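Skanine, week three: setting the table by hand

I have been doing demonstration work for Skanine since the beginning of November, and a few people asked what I do all day. Mostly I move dishes. I hold a gripper in each hand, pick things up with them, put them down where they belong, and then do it over again. The recordings go to Leif Eklund, who trains the model that is supposed to run the arms later on.

The current task is a place setting. There is a tray, a bowl on a saucer, a spoon and chopsticks. The target for this task is 300 good demonstrations, and as of last night we had 151. A good one means no drops, no long pauses, and both grippers back in the start position at the end. Leif throws out more than I would, but he is the one who has to use them.

I did remote control before this, at Brumeva. You sat in a chair with two handles and watched a screen, and the arms across the room followed you with a small delay. It worked, but a simple pick took forever, and by the afternoon my shoulders were gone. With the grippers in my own hands I can feel when a pad touches something - not well, but enough. My pace is a lot better and the motion looks more like what a person would do.

The tray is the part I like least. It has a rounded rim, and if one finger goes over the edge at a bad angle the whole thing wants to turn. I try to come in from both sides at the same height and stop for a moment before closing.

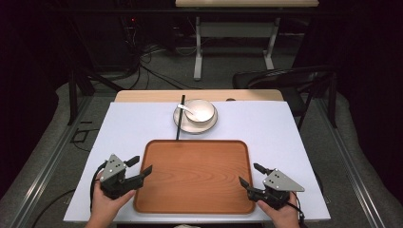
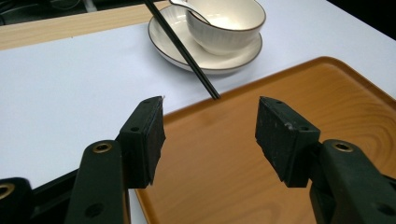
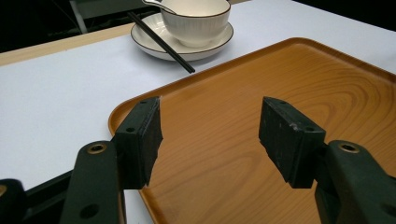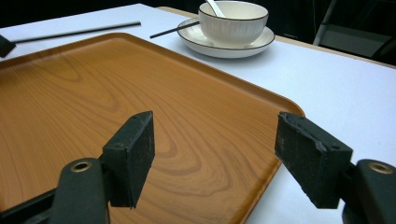

The tray with the bowl, saucer and spoon behind it. First one is the head view, the other three are from the grippers.

Chopsticks are harder than the tray, but in a way I don't mind. They are thin and they roll. The pads want something with a bit of width, so I go in low and close slowly. Valter Solheim, who did this task before me, told me to look at the tips of the fingers and forget about my hands. That helped more than the written instructions did.

The other thing I had to learn was not to be clever. On my second day I found a quick way to nudge the saucer into place with the outside of a finger. It saved time on every run. Leif asked me to stop, and 29 demonstrations came out of the set. The model would have learned the nudge without knowing when it was safe, and he didn't want it pushing ceramics around.

We also change the starting layout between runs. I used to put things back in the same spot out of habit, so now I follow a list. It is slower, and I still catch myself lining things up.

After this one comes a folding task with napkins, and the number I have heard for that is 700. Valter says cloth is worse than anything on a table. I'm going to ask for new finger pads before we start.

If you have done this kind of work and have a good way to keep your wrists from getting sore, leave a comment. I have tried tape and I have tried shorter sessions, and so far the shorter sessions are winning.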